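Mudero Home Notes
Kitchen corner > Small appliances

Getting more out of a plain dial microwave
Posted October 23, 2023
1,087 views

I love a microwave with dials. No beeping through menus, no setting the clock after a power cut, just a twist and off it goes! Mine has lived in three different spots and I've picked up a few habits along the way, so I'm putting them all in one place.

Where to put it

You don't need a worktop. A sturdy round table does the job beautifully, and you can get at it from all sides for cleaning (crumbs love the gap behind a microwave). Give the table a good push before you trust it with the weight. If it rocks, fold a bit of card under the short leg or pick another table. Turn the oven a little so the door swings towards you, and leave clear space at the back and over the top so the vents can breathe. Check your booklet for how much.

Keep a strip free at the front as well. You want somewhere to set a hot plate down straight away, and a small plate left there is handy for whatever's going in next.
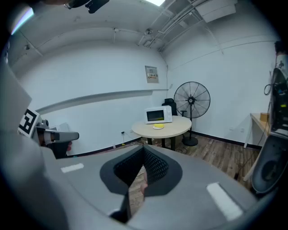

Cleaning is my favourite bit, mad as that sounds. Slice a lemon into a bowl of water, stand a wooden spoon in it, and heat until the window steams up. Leave the door shut for five minutes, then wipe. Even old tomato soup comes away! The glass turntable can go in the sink, but let it cool first. For the dials, use a cloth that's barely damp and never spray straight at them.

Short times on a dial

Anything under 2 minutes is fiddly. Turn the knob well past the mark and then bring it back, and you'll get a much truer time. With cakes and puddings I stop early, let them stand for a minute, and have a look before giving them any more.

Smells and steam

An open window is best. Failing that, run a fan on low for a bit after fish or curry, and leave the oven door ajar while it's going. A saucer of bicarb inside overnight sorts out the rest, just remember to take it out before breakfast.

More in Kitchen corner: Descaling the kettle / Sharper scissors with foil / Storing lids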